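Stories > Short Fiction > Near Future

June
Posted by the author of the Draltdale stories

The Five Hundredth Ribbon

By four in the afternoon I had done 67 and my thumb had a groove in it from the trigger.

Pasex wanted 500. Pick a thing up off the bed, put it in the box, let go, take your hand away. Then tip the box out and start over, and don't be neat about it! The sheet they sent with the gripper said that twice. The learner was called Jin, and Jin had plenty of neat already from the people in Gindura, who had all cleared their kitchen counters and set out one cup at a time. What it lacked was bedrooms. What it lacked, I decided, was me.

I had never been so happy doing the same thing over and over. You squeeze and the blue pads come together, and for the first dozen tries you're all thumbs, and then something shifts and the tool is just the end of your arm. A sponge wants hardly any squeeze at all. Knitting you take from the top, a good fat pinch, or it drags its whole self across the bed behind you. I started talking to Jin while I worked, out loud, like a cooking show – come in lower, wait for it, now close.

My sister put her head in and asked who I was talking to.

"A student," I said.

"Is it any good?"

"It hasn't started yet. These are the lessons."

She looked at the bed for a while, then at me, then she went off and came back with a sock. I hadn't asked for a sock. It was a wonderful sock, rolled up tight.

The ribbon was the one I kept putting off. Everything else had a middle you could aim for. The ribbon had a bow and a tail and a lot of opinions, and on my first try I got the tail only and the rest slid out over the side of the box and onto my foot. I sent that one in too. The sheet said to send the misses.

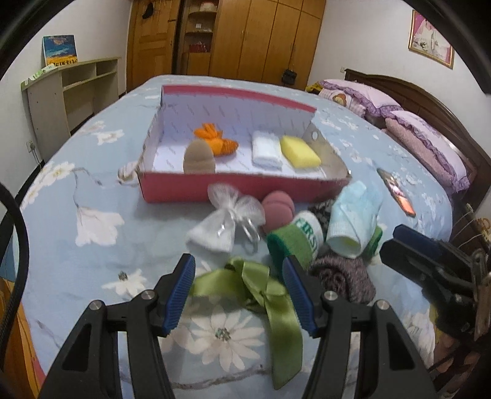 So I slowed down. Open wide, wider than seems sensible, and come straight over the knot. Satin slips if you rush it, and if you crush it the loops pop out sideways, and there's a moment in between that I could feel in my wrist long before I could have explained it. I did it 12 times in a row and saved every one.

Then I got a message from Draltdale, where Jin was kept, just one line with a clip. An arm on a bench, a strip of cloth, the first week's training. It opened wide. It came over the knot and it waited, the way I wait, a little too long, and then it closed.

I watched it until my sister yelled that dinner was getting cold. I yelled back that I only needed 60 more before bed, and tipped out the box.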